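Group project report, Databases module
Noel Lumbao and Hamdia Wolde
1/17/21

Aim: move the Layug library tables from the old Flalik server to Gurnix without losing rows. Loans table is the big one, 44 columns, badly indexed.

What we did. Full export first, then import in batches of 500 rows. First try fell over — date columns were text on the old side, dates on the new one. Hamdia wrote a conversion script, Noel checked the row totals after each batch. 3 batches failed and had to be re-run by hand. Foreign keys switched off during the load, then back on at the end (we forgot this the first time, took ages to find).

Results: totals match on both sides. Search by borrower name much quicker once we added 2 indexes. Late fees report still slow, not sure why, probaly the join. 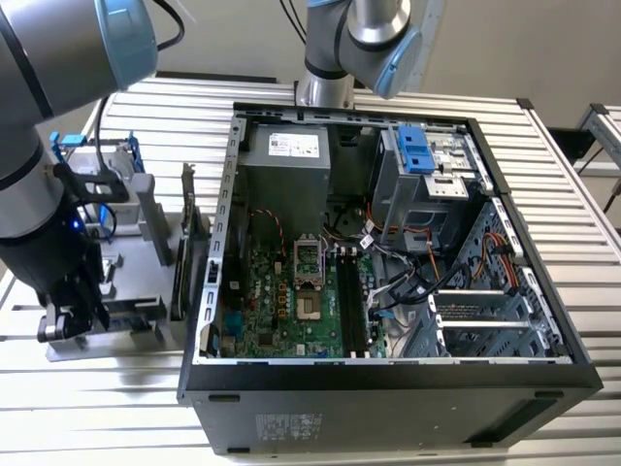 Fig. 1. Open desktop tower on the bench, CPU socket empty.

Still to do: restore test from backup, user permissions, tidy the script. Want the restore test done before the April demo. Script and logs are in the shared folder under Clatance, ask Hamdia for acces.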